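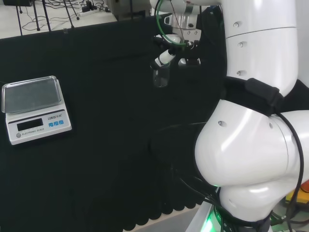
**Is the Kitell hand kit worth it for glassware?**

Trying to decide on the Kitell add-on hand for our arm. Job is beaker onto a small scale, beaker off, repeat. Small clear glass ones, empty. Dalton quoted me a 30 day trial, 3 fingertip pads included. Anyone used it on glass? Mostly worried abuot grip force.

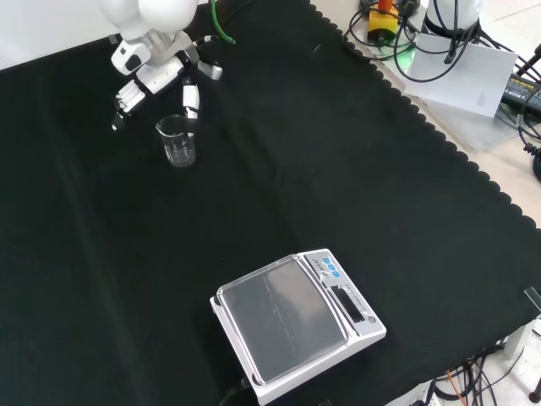 Rukham: we've run one since July. Glass is fine if you turn force down to 30 and leave it there. Default is 300, way too much. Broke two before I read the manual.
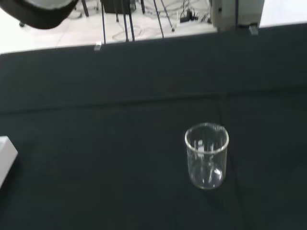 Last edited May 3, 2020

**Answer 2**

Depends on the trial terms. Ask Dalton who pays return shipping, mine was $137. Hand itself ok. Software meh, crashes on save.

**Answer 3**

get the Lindsay one, cheaper. havent tried it with glass tho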